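Pandlow Rumor Deck, second printing
A card game for people who share things too fast (me included)
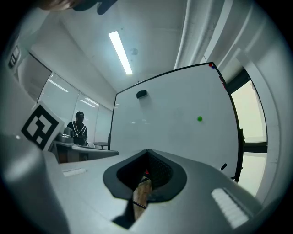
It went down better than charades at our house, one buyer wrote to me last month, and my uncle finally asked where a screenshot came from before he passed it on.

I love that! I made Pandlow after a long evening arguing with my own family over a post claiming that a supermarket was hiding messages in its price tags. We all had phones, we all had opinions, and not one of us had looked up who posted it first. So I started scribbling claims on index cards, and a couple of years later you can buy them in a proper box.

How it plays

Each round, somebody reads out a claim card. Everyone else gets a hand of source cards (an old photo with a new caption, a friend of a friend, a company statement, a spreadsheet with no author, that sort of thing) and you have to work the rumor back to where it began. You can bluff. You can also call a bluff, and if you're wrong you lose your best source, which hurts more than you'd think.

The claims are all made up by me. I went back and forth on using real ones, but real rumors have real people stuck in the middle of them, and I didn't want anyone's bad week turned into a game night. The companies on the cards are made up too, so please don't write to them – a few people have tried.

What you get

40 claim cards
A stack of source cards in two colors
A folded rule sheet, plus a short page for teachers
A score pad

Plays with 2 to 4 people, or in teams if you have a classroom full. I'd say ages 12 and up. Younger kids can manage it with a grown-up reading, but the bluffing goes over their heads a bit.

What changed since the first printing

The backs are darker, so you can't see the ink through them in strong light (sorry about that!). Hafþórsson did the printing again and talked me into a thicker stock, and it shuffles much better. I also threw out 9 claims that everybody guessed right away and wrote new ones over a very rainy October.

Add-ons

The Vitar pack is all fake charts and chopped-off quotes. It's harder, and you need the main deck to play it.

Ordering

Item number 903. Orders go out from Otwood twice a week, and classroom sets take a little longer. If a card turns up bent, send me a note and I'll mail you another one.

Page updated 20/11/2019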